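**Winter birds at the feeder and what they leave on the ground**

**pinecone_deb** – 7:40 am
Fifth winter with the feeders here and I'm trying to settle the seed question before I order again.

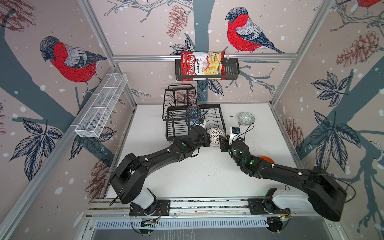
I've been buying the Winex mix in the big bag. The small birds throw out everything except the sunflower, and by April there's a mat of husks under the pole that smells like a wet barn. Is anyone feeding straight sunflower hearts and staying sane about the cost?

**Rinaldi53** – 8:15 am
Hearts only, three winters now. Costs more per bag but none of it ends up on the ground. I feed less by weight than I did with a mix. Put out what they finish by dark and no more.

**evelose** – 8:31 am
Disagree with Rinaldi53. Hearts spoil fast in rain. Two damp days and they clump in the tube, and then you're scraping out gray paste with a chopstick. Black oil sunflower in the shell keeps better. Yes, you get husks. Rake them.

**Rinaldi53** – 8:44 am
They only clump if you fill the tube to the top. I said put out what they finish.

**evelose** – 8:52 am
Some of us leave for work before it's light.

**millpond_557** – 9:20 am
Where are you, Deb? It matters. We're at 2609 feet and it stays frozen from Thanksgiving on, so nothing spoils until the thaw. Down in Vellodlow my sister has the wet paste problem all winter long.

**pinecone_deb** – 9:37 am
Fleltitz, on the low side of town. Wet most of the winter. So I guess I'm with your sister.

**millpond_557** – 9:41 am
Then get a feeder with a roof that sticks out past the ports. Mine is a homemade one with a cedar lid. Also move the pole a few feet every month so the husks don't all land in one place. The grass comes back.

**Eduardo Veloso** – 10:05 am
(Same person as evelose, I'm on my phone and it logs me in with the other account.) Moving the pole is good advice. I'd add cleaning. Every two weeks, one part bleach to nine parts water, rinse well, dry all the way before you refill. Sick finches showed up in our yard the year I skipped it.

**Rinaldi53** – 10:18 am
Agree on the cleaning. Still don't agree on the shells.

**pinecone_deb** – 12:02 pm
OK. I'll split it: hearts in the small tube by the kitchen window where I can top it up, shells in the roofed one out back. What do you do about the ground feeders? The juncos and doves have been living off the mess.

**millpond_557** – 12:30 pm
Low tray with a mesh bottom, a handful of white millet in the morning. Take it in at night – you'll have raccoons otherwise.

**evelose** – 12:47 pm
Millet is fine. Skip the cracked corn, it molds faster than anything else you can put out.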